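Visit Report: Catering and Retail Display Open Day, Drorell
2020-06-28

The visit to the Drorell site was arranged through Jeltby, which supplies packed lunches and counter goods to workplaces in the district. Its purpose was to review how food is set out for self-service before the new contract begins in December. The contract covers 80 workplaces and 2,000 lunches a week.

Members were first shown the lunch table. Most of the food is set out in trays and baskets, and the bread rolls are bagged one by one. Bottled drinks stand on a clear tiered stand, so that the back row can be read over the front. A cream-colored tray is kept in the middle for the customer's own selection.

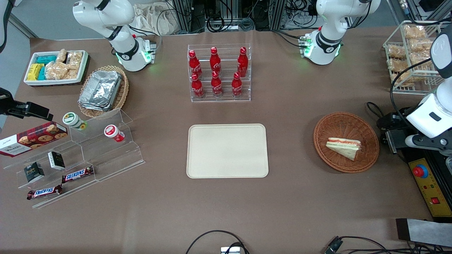
Counter Goods

The second part of the visit dealt with sweets and boxed items. Flikila, which advises Jeltby on layout, prefers stepped shelves for small packages – flat trays tend to hide the labels. Snickers bars and a tartan box of Walkers chocolate chip shortbread shared one clear stand. Members asked whether long cartons should have a separate shelf, and Flikila agreed to consider the point.
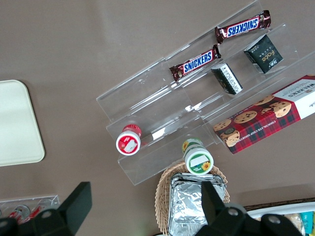
Will the same baskets be used at every workplace?

Smaller workplaces will receive a reduced set with two baskets and one stand. The full set is reserved for sites with a staffed counter.

Written comments on the layout may be sent to the Jeltby office.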